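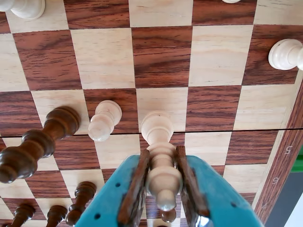
Visit to the Dialysis and Transplant Unit, Durkavthorpe

A delegation from the Prevesley Renal Network visited the kidney care unit at Durkavthorpe in December 2019 at the invitation of its medical director, Dr. Gaspard Sabatier. The delegation consisted of Dr. Ilham Belkadi, head of nephrology, and Mr. Lionel Besson, nurse manager for home therapies.

The morning was given to the hemodialysis floor. The unit treats 107 patients in the center and follows a further 72 who dialyze at home. Dr. Sabatier explained that every person referred with advanced kidney disease is seen by a physician, a dietitian and a social worker before any choice of treatment is recorded. Family members are invited to these meetings and receive the same written material as the patient.

The delegation then toured the water treatment room with Mr. Romain Pichon, technical supervisor. Chlorine levels are checked before each shift and the results are signed by 2 members of staff. Mr. Besson asked how the unit manages a failed reading. Mr. Pichon showed the written procedure, under which no patient is connected until a repeat test has been passed and the charge nurse informed.

After lunch in the Barbier Building, Dr. Loïc Chevalier presented the work of the transplant clinic. Patients are seen jointly by the surgical and medical teams for the first year, after which most return to their local nephrologist. Laboratory results are shared through the Zekon records system. Dr. Chevalier noted that outside hospitals do not all have access to it, and that some results are still sent by fax.

The final session concerned training. Fellows spend 2 months in home dialysis, and include home visits in that period. Dr. Belkadi described the shorter rotation now offered at Prevesley and asked for a copy of the Durkavthorpe teaching schedule, which has been received.

The delegation thanks Dr. Sabatier and his colleagues for their welcome. A return visit to Prevesley is planned for March, with vascular access as the main subject.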